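Four Pictures From the Chore Table

Every spring somebody sends me a sales deck that says the home robot is ready. The one from Ovari came in May, with a promise of more than 600 chores on page one. I run a small housekeeping crew, so I went through it the way I'd go through a job application. My list is short: pick up what fell over, stand it up, put it back, wipe under it.

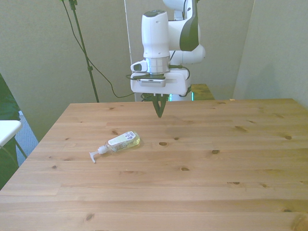 Wilson Henao, who trains my new hires, calls this kind of work "the stuff between the chores." It never shows up on an invoice. A person does it on the way to the sink, without slowing down.

The Dulisico brochure has a whole page on bathrooms and not one word on what happens when the soap tips over.
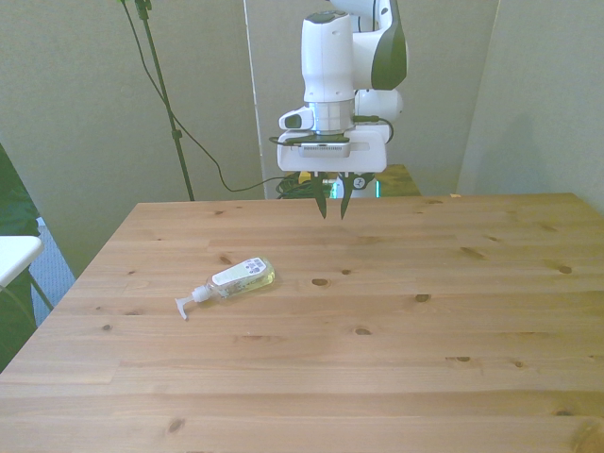

Soap bottle on its side, gripper over the back edge of the table.

I'd like to see the same job in a real guest bath, with a wet counter, a toothbrush cup and a towel hanging in the way. Bare pine is a kind place to work. Ask me again after 1000 sinks. 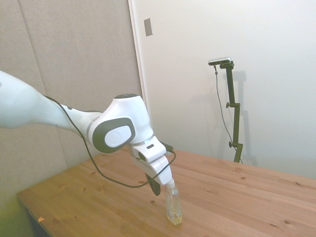 Bottles are a fair test, I'll give them that. My crew handles them all day, and the nearly empty ones are the worst - they tip if you brush them with a sleeve. The clear one under the arm has only a little pale yellow liquid at the bottom, and the gripper has it by the neck. Fine. I'd grab it there too. But I'd have a rag in the other hand, and I'd be looking at the next thing.

Ríos and Flater both quote prices per hour now. Neither would tell me how many hours it takes to do one room.

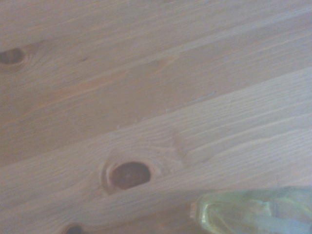
Close up on the boards: knots, a pale scratch-like mark, yellow-green plastic in the corner.

My crew of 2 on the morning shift is keeping its hours.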